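About Denlow Press

Home | Catalog | Authors | Submissions | About

Denlow Press publishes books about the inner life for people who are slightly embarrassed to be seen buying them. We do contemplative practice, comparative religion, grief, dreams, the occasional translated mystic, and one cookbook that got in by claiming to be about fasting.

We started in a rented room above a dry cleaner with one title, Korular, a book of morning meditations that eleven other houses had declined. The first printing was 747 copies. The author wanted 777 for reasons of numerology and the printer had paper for 747, and so the universe had its say early on. Those copies took thirteen months to sell. We have since reprinted it often enough that the spine no longer leans.

What we publish

The backlist now stands at 122 titles, in two lines.

Harnia is the older one. It covers meditation, prayer, silence and retreat, and its readers write us long letters by hand. Harnia books tend to be short. We have found that a person with 400 pages to say about silence usually needs another draft.

Nava is for books that argue: histories of religious movements, essays on belief and doubt, memoirs by people who joined something and later left it. Nava readers also write to us, mostly by email, and mostly about the footnotes. They are right more often than we would like.

What we don't publish

We don't publish prophecy with dates in it. We took one of these on in our second year, and the date came and went while the paperback was still at the bindery. Please also hold back anything dictated by a historical figure unless the estate has signed off.

We have no quarrel with angels. We have simply read a great many manuscripts about them.

On bestsellers

Visitors to this page sometimes ask whether we have had one. Yes, in the sense that a Nava title once spent an afternoon at the top of a very narrow online category, between 2 p.m. and suppertime, and we took everyone out for pie. The sticker is still on the cover because it turned out to be the permanent kind. We would rather you bought the book for the chapter on Quaker furniture.

How we work

We bring out 13 books a year. Each gets one editor from start to finish, a proper copyedit, and a cover argument. The cover argument can last until November. Our authors are asked to approve the final design, and our designer is asked to leave the room while they do it. No sunrises, no stepping stones, no single leaf on water. We allowed a lotus once and still hear about it.

Advances are modest and royalties are paid twice a year, with a statement an ordinary adult can read. We don't charge authors for anything. If someone using our name offers to print your manuscript for a fee, it isn't us, and we'd be grateful if you forwarded the message.

Sending us a manuscript

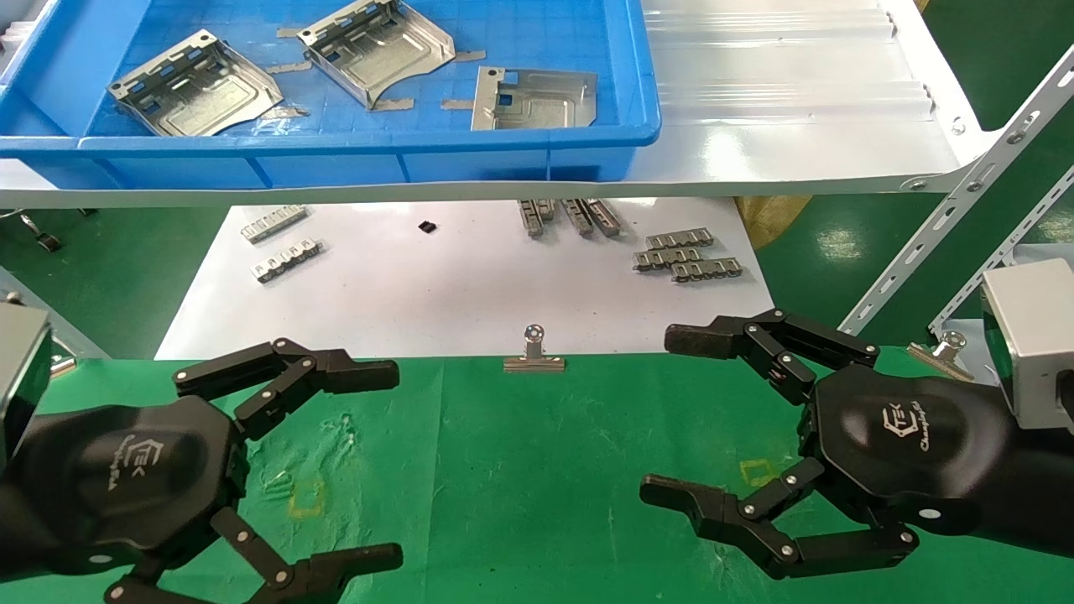 We read unsolicited work in the spring and fall. Send a one-page letter, a table of contents and the first 40 pages, double-spaced, in a typeface your grandmother could manage. Tell us which line you think the book belongs in. If you believe it belongs in both, pick one anyway — we've had that meeting.

A reply takes up to four months. Following up after that is fine and won't count against you in this life. Booksellers, reviewers and reading groups can reach us through the Contact page, and retreat centers ordering ten or more copies of any Harnia title should ask for the group discount before checking out, as the website can't apply it afterward and neither, so far, can we.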